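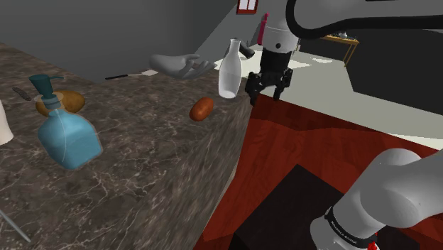
What Our Grandparents Ate in August: A Report on Family Recipes and Memory

When our class was asked to pick a subject for the final project, I already knew I wanted to spend my time listening to older people talk about food. My grandmother can't tell you what she did last week, but she can tell you precisely how her mother thickened a stew, and I wanted to know if other families were like that too.

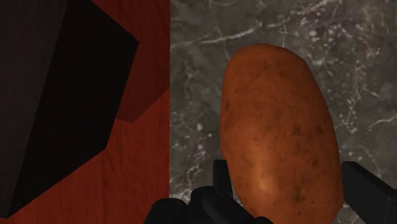

Violeta Bustos

My partner Benjamín Barrientos and I sent out 60 question sheets through our school and the two neighboring ones. We asked for one dish, who taught it to the family, and whether anyone had ever written it down. We also sat down for long talks with 2 people, Petronella Nel and my great-uncle Sebastián Montecinos, who were both so generous with their afternoons (and with their cake!) that we came home late every time.

The written part was the smallest. Most families cook from memory, and the amounts are things like "a handful" or "until it looks right." Mrs. Nel keeps a notebook her aunt started, and she let us copy out her pumpkin fritters and a bean soup that takes most of a day. My great-uncle keeps everything in his head, and he changed his mind about the onions three times while we were writing — we kept all three versions.

If we did this again, we would record the talks from the start, because our notes from the first one are hard to read. Our teacher, Renata Saavedra, has asked for a copy of the recipes for the school library, and Benjamín is still typing up the soup.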